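Farkcombe Adult Learning
Household Skills, Unit 4: Sorting and Storing Small Fruit
Course handout, Saoirse Rafferty
Revised August 12, 2025

Bring this sheet to the session along with your fruit. You will need a mix of small citrus and small red fruit or tomatoes, an open box, and a flat surface with a cloth on it. A table is fine. So is a bed or a low bench, provided you can reach all of it without stretching.

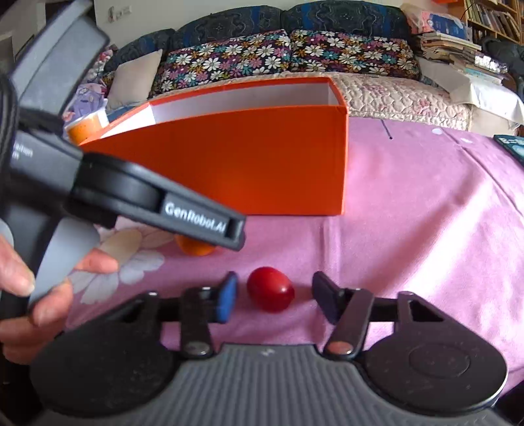
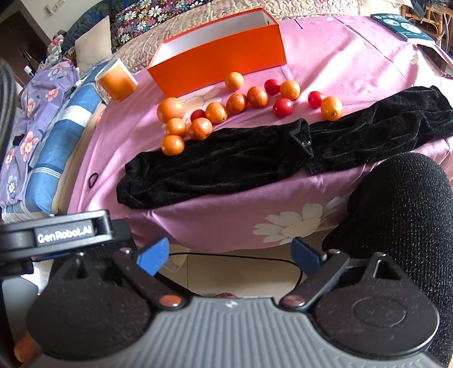 Small orange citrus, red fruit and an open orange box on pink flowered fabric.

1. Laying out

Tip the fruit out gently and spread it so that no piece sits on top of another. Keep the box on the same surface, open side up. Small citrus will roll on a slope, so start a hand's width in from the edge. Clear away anything that does not belong with the job.

If you are using a bed, smooth the cover first. A fold in the fabric will stop a tangerine but it will also hide a cherry tomato.

2. Checking

Pick up each piece and turn it over once. You are looking for:
– soft patches, especially at the stalk end
– split skin
– white or green mould
– leaking juice

Put doubtful pieces on a saucer for eating today. Mouldy ones go straight in the food waste, and anything that was touching them should be wiped and looked at again.

3. Sorting

Sort by kind first and by ripeness second. People often try to do both together and end up handling everything twice. Citrus and tomatoes should not share a box – the citrus is heavier and tomato skins mark easily.

4. Packing the box

Line the bottom with a sheet of kitchen paper. Place the largest citrus along the back wall, then work forward. One layer is best, two is the limit. Do not press fruit down to make it fit.

Tomatoes go in a shallow bowl, stalk end down, at room temperature. Move them to the fridge only when fully ripe.

5. Labelling

Write the date of packing on a strip of masking tape and stick it to the front of the box. Last year's group used the Marex labels from the stock cupboard, but they leave glue behind and we have stopped ordering them.

For next time

Keep one packed box at home for 11 days. Check it every other day and note what you remove and why. Bring the notes to the first September session, in the Kirkham room. Reading: Aryee course pack, page 70, storage table only.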